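Busten Abdominal Symptom Notes, release 2

Overview

Busten is a set of de-identified free-text symptom notes from adults who came to a clinic with belly pain. Each note is paired with a small table of coded fields. It was put together for teaching and for testing text-coding tools. It is not meant for diagnosing anyone.

The release holds 1,101 notes. Of these, 259 carry a second coding by a different reader, so that agreement can be measured. The notes were written by clinic staff during intake, before any scan or blood test had come back.

What is in the folder

notes.csv has one row per note: note ID, age band, sex, note text.
codes.csv has one row per note: note ID and the coded fields listed below.
second_read.csv has the same columns as codes.csv, for the double-coded notes only.
terms.txt lists the 46 shorthand terms that were expanded during cleaning.
CHANGES lists edits since release 1.

All files are UTF-8 with commas as separators. Note text is quoted. A few notes contain line breaks inside the quotes, so read them with a proper CSV parser.

Coded fields

pain_site: upper right, upper left, lower right, lower left, center, spread, not stated
pain_onset: sudden, gradual, not stated
fever: reported, denied, not stated
nausea: reported, denied, not stated
bowel_change: loose, constipated, both, none, not stated
prior_episode: yes, no, not stated

"Denied" is used only when the note says the patient was asked and said no. If the note is silent, the value is "not stated". Release 1 mixed these up in the fever column, and anyone who used that column should run their counts again.

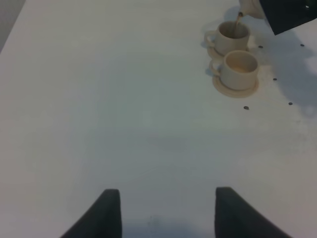 Gray-white tabletop, with two dark gripper fingers at the bottom.

How the notes were coded

Dela Kwofie wrote the coding guide and read every note once. Darius Costache did the second read without seeing the first set of codes. Differences were left as they are. We did not settle them, and codes.csv always holds the first reader's value.

The readers coded what was written and did not guess at a cause. A note that says "same as last time, left side down low" is coded lower left with a prior episode, even though it names no condition. Where a note gives two pain sites, the field is set to spread.

Cleaning

Names, dates, phone numbers and street addresses were replaced with tags in square brackets. Ages were turned into ten-year bands, with everyone 80 and over in one band. Shorthand was expanded using terms.txt. Spelling was left alone apart from that. We used a script called Dustier for the first pass and then checked the output by hand.

Known problems

Upper left pain is rare in this set, so results for that value will jump around.
Two intake forms were in use. The Grundetti form asks directly about fever and the Ametepe form does not, so "not stated" is much more common in notes taken on the second one. The form type is not recorded.
Medicines are mentioned in many notes but are not coded.
There is no outcome field. We do not know what the patients were found to have.

Suggested split

The last 100 rows of second_read.csv work well as a held-out test set. Row order was shuffled once before release 1 and has not changed.

Terms of use

Free for teaching and research. Do not try to identify patients or clinics. If you find text that should have been removed, write to the maintainers and give the note ID only. Please do not paste the text into your message.

Version

Release 2, Monday, March 2, 2020. A third release with coded medicines is planned for June.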